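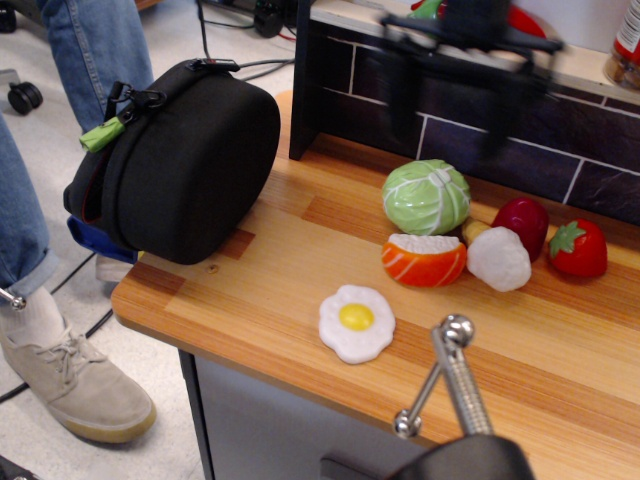

Why does my robot arm jump when I re-enable it after an emergency stop?

The controller is most likely still holding the target it had when you hit the button. While the power was off the arm sagged or got nudged, and the moment the motors come back it rushes to where it thinks it should be. Clear the old target and load the real joint positions before you enable, and the jump should go away.

Robots at home and in the workshop > Faults and safety
Posted 3/21/20

knucklepivot

Hi all! First post after a long time of reading and learning a ton here. I have a single arm on a Vavar controller with a Derkley gripper, and it sorts play food on a toy kitchen counter: cabbage, strawberry, fried egg and so on. It is the most fun I have had with a project in years and most days it runs beautifully. I'm past 4,000 picks and it had never scared me before last week.

What happened: the arm was reaching for the fried egg, which sits well forward of the other food, and the fingers started to press down on it. I hit the emergency stop. Everything went quiet, the arm sagged a little, and I pushed it up out of the way by hand. Then I let the button out, pressed Enable, and the whole arm snapped down toward the counter in one go. The log says it moved 67 mm before the force limit tripped. I was standing right there by the end of the counter sorting out a cable – no harm done, but my heart was going!

Things I have tried so far:
- new emergency stop button (same jump)
- gripper off, arm only (same jump, a bit smaller)
- speed slider down from 80 percent to the lowest setting (same jump, same speed as far as I can tell)
- normal power-up in the morning with the arm parked (no jump, ever)

That third one is what bugs me. Shouldn't the slider slow it down? I would love to understand this one properly and not just make it stop.

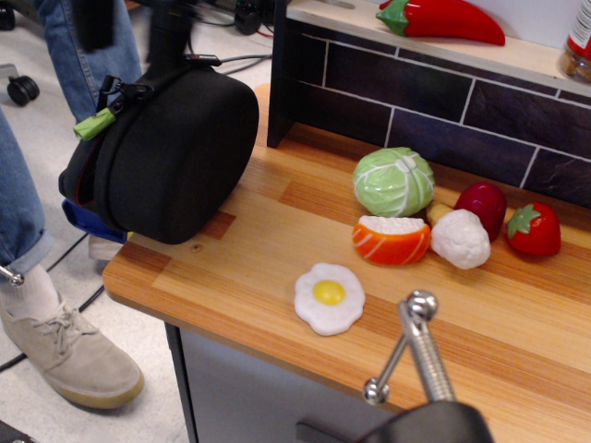
Iolanda Tavares

Great write-up, and your list of tests pretty much solves it! The parked power-up is the clue. When the arm is parked, the saved target and the real position are the same, so there is nothing to jump to. After your stop they were 67 mm apart, mostly because you pushed the arm up by hand (which is a perfectly normal thing to want to do).

The slider doesn't help because it only scales planned moves. A jump on enable isn't a planned move. No path gets worked out; the position loop just sees a big error and pushes as hard as it is allowed to. So please don't count on low speed to keep you safe at that moment – it is a common trap and I fell into it myself on my first arm.

I would go through it in this order, with everyone well out of reach until step 4 checks out:

1. Stop your pick program completely. Paused isn't enough. Several of us have found that a paused program keeps sending its last target, and you'd be chasing the fault forever.

2. With the motors off, print the measured joint angles and the commanded joint angles next to each other. Move the arm a little by hand and print again. If the commanded numbers stay put while the measured ones change, you have found it (and it feels wonderful).
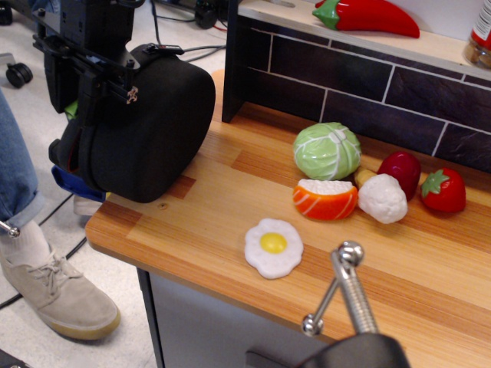
3. Add a reset to your enable routine. It should empty the target queue, read the measured angles, write those in as the new target, and only then turn on the motors. Put a check after the write: if the two sets still don't match, refuse to enable and show an error.

4. Test it with the counter cleared and the force limit as low as it will go. Stop the arm up high, move it a tiny bit by hand, stand back, enable. It should just hold. Then try a bigger move.

5. Only now put the food back and start the program from its home pose. Don't let it resume in the middle of a pick. Going home first costs a few seconds and you get a clean start.

One more thing. Sort out why it was pressing on the egg in the first place! That one is a separate fault. An egg lying flat is much lower than a cabbage, so if your grasp height is one fixed number for all the food, I'd start there.

Shawky

had this on mine for six weeks, turned out to be the button. get a better button

knucklepivot

Thanks Shawky, though I did swap the button already, it's in the list.

Iolanda, it was step 2, clear as day! Commanded angles frozen, measured ones wandering off as I moved the arm. I put the reset in last night and did the clear counter test over and over, with longer and longer moves by hand, and it just sits there and holds. So happy. I also moved the Enable button to the far side of the room so I can't be leaning over the counter when I press it.

And you were right about the egg. One grasp height for everything, set back in December when I only had the cabbage and the cauliflower. I'm giving each food its own height this weekend and will post the file when it's tidy.

Iolanda Tavares

Love it! Moving the button is a really good change. Keep the emergency stop itself close to where you work, though, and please do post the file – a few of us in Siltthorpe would like to try it.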